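July, gear job, sim teleop notes
Grikurthorpe bench, started just after lunch

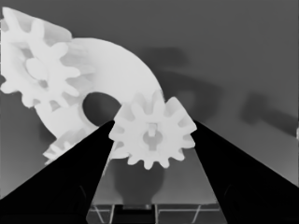
Wrist view in sim, keyed gear in the jaws, rest of the parts behind.

Goal for today: get a clean set of hand-driven demos of the pick and carry for the keyed gear. Hawi Zeleke on the controller first, then me. 35 demos wanted by end of day.

Setup same as last time except the Mutix build is the new one. Had to redo the controller mapping, wrist roll came up reversed. Lost most of an hour on it. Wrote the fix into the Hekard config, DON'T pull over it until I've merged.

First five no good. Hawi kept closing too early, gear kicks out sideways and goes off under the other parts. Gripper speed on the trigger way too touchy. Cut it to 65 percent, much better. Might go lower for new people.

What works so far:
- come down with the fingers open wider than feels right
- stop, look at the wrist view, fix the sideways error before going lower
- close on the rim at mid height, hub facing the camera
- wait a beat after close. Then lift. Policy last month learned to lift while closing and we know how that went

Keyway orientation: in the view above the slot is at the upper side of the bore, want it like that at the end of the carry every time. If it's off, roll the wrist BEFORE going over to the shaft. Tried rolling over the shaft and you end up fighting the contact the whole way down.

Trouble: white gear on white parts. Fine where there's gray behind it, but the left side runs into the other pieces and Hawi says she loses the edge of the rim when she's moving fast. Bore is low contrast too, light gray on white. I had to lean in to the monitor to read the slot. If we struggle the network probably will as well. Options: tint the gear, move the light, or randomize color across episodes. I like the last one but Gudeta task spec says default materials. Ask.

Shadows help more than I expected. Using the one under the gear to judge height on the way down. Bit worried the policy will lean on that and then the real cell has totaly different lights. Add light randomization to the list anyway.

Count at 4:30: 35 kept, 5 thrown out (the early ones). Kept ones are all under 70 seconds, Hawi is faster than me by a lot. Her paths are smoother too, mine have a wobble right before close. Do we mix operators or train on hers only? Leaning mix, but tag them so we can split later. Tags are NOT in the current log format, need to add a field befor the next batch.

Replay check: ran the first few kept ones back open loop. All good but one, gear slipped on the lift. Friction? Or the seed not being restored. Look at seed first.

To do
- merge Hekard config
- operator tag in log
- ask re gear color
- seed thing
- new batteries for controller, it dropped out twice on me

Replays are on the shared drive under gear_july, nothing trained yet. Starting a short run tonight on Hawi's half just to see the loss move.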